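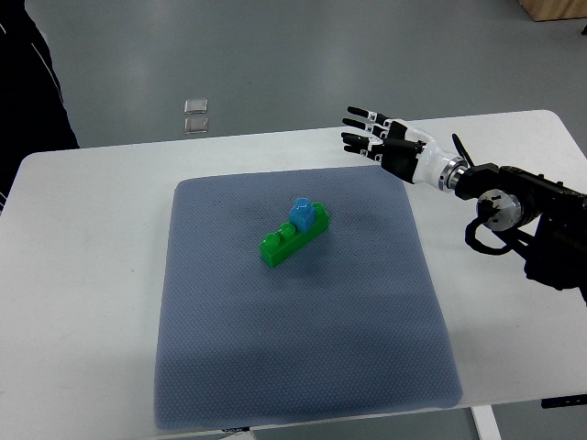 Can a robot tidy up the kids' toys yet?

If you put it at a table, give it a few toys and lower your standards, sometimes. If you mean the living room at bedtime, keep your shoes on and watch where you step.

Print this page | E-mail this page | 42 comments

How to Find Out Whether a Machine Can Do Your Chore

Every few months somebody sends me a clip of a robot folding a shirt and asks when they can stop folding shirts. I used to write back with a long answer. Now I send them the test below, which I worked out with Hongmei Cao when we were both at Mellen and both tired of watching clips. It works for a kitchen, a playroom or a packing bench, and you need very little equipment beyond patience and a pencil.

I'll use toy bricks as the running case. They're cheap, they're tough, and a two-year-old can handle them, so the comparison is suitably humbling.

Step 1. Write the chore down the way you'd say it to a person

"Put the bricks away." Four words, and a person would get on with it. Now write out what those words leave unsaid. Which bricks? Away where? Do stacked ones come apart first? What about the one under the couch? My own list for "put the bricks away" ran onto the back of the sheet, and Zihan Lu still found a hole in it (the bin has a lid).

Step 2. Cut it down to one piece

Pick the smallest part that would still be worth something. For bricks, I like a small blue block sitting on top of a longer green one. The piece of the chore is: take the blue one off, put it down, leave the green one where it is.

You will want to skip this step because it sounds silly. Try it one-handed first, with your other hand in your pocket. If the studs grip well, the green brick comes up along with the blue one, and now you're shaking a toy at a table like a man with a ketchup bottle. People solve this by pinning the bottom brick with a spare finger, without ever having been told to. A robot hand has fingers too. Getting one of them to do a separate job while the others pull is a good season's work for somebody.

Step 3. Set the table fairly

Use a plain table at a height the arm can reach. Put down a soft mat with some texture to it. A brick on a bare, slick top will scoot away from the fingertips when the hand comes down a little off, and you'll spend the morning testing the table. A padded mat also forgives a hand that comes down a little low, and it will come down a little low.

Set the brick at an angle. Everybody lines the brick up square with the table edge the first time, and a machine that has only ever met square bricks will treat a crooked one as a personal insult.

Write down the lighting while you're at it. Shiny plastic throws highlights, and a highlight on a stud can look like all sorts of things to a camera. We once had a beautiful run of results at Mellen that fell apart at four in the afternoon, when the sun got around to our side of the building.

Step 4. Decide what counts before you start

Mine goes like this:

Clean: blue block off, green brick still on the mat, nothing dropped.
Messy: the blocks came apart but something went flying.
Helped: a person reached in. Any reaching in. A nudge is reaching in.
Failed: everything else, including the hand hovering over the job until somebody coughs.

The "helped" line is where most of the magic in the clips gets lost. I'd print it in red if this site let me.

Step 5. Run it more times than you want to

One good run tells you that one good run is possible. We did 360 in October, with the brick moved and turned between tries. Of those, 113 came out clean. I've shown that number to people who build these things and they were pleased. I've shown it to parents and they laughed until they had to sit down.

If you can stand it, go to 1,000. I couldn't.

Step 6. Change one thing

Swap the green brick for a different color. Take the mat away. Add a second stack nearby. Do one change at a time and do the whole set again. This is dull, and it's the part that tells you whether you have a helper or a party trick.

Step 7. Do the bedtime arithmetic

Time one try, start to finish, with the setting up included. Multiply by the number of bricks on your floor. Then time yourself doing the same job in a bad mood. When I did this, the bad mood won by most of an evening.

So what can you hand over?

On a shop floor, where the same part shows up at the same spot all day, plenty, and it has been that way for years. At home, I'd trust a machine with a vacuum's worth of responsibility. Picking up one known thing from one known table is getting better, and I've stopped making fun of it in front of the people doing the work. Pulling two things apart is harder than picking one up. Sorting a heap is harder again, and the bin with the lid is still ours.

If you run the test yourself, e-mail me your sheet, especially the "helped" column. I've had several with that column left blank, and I'd love to visit those labs.

Print this page | E-mail this page | Shares: 113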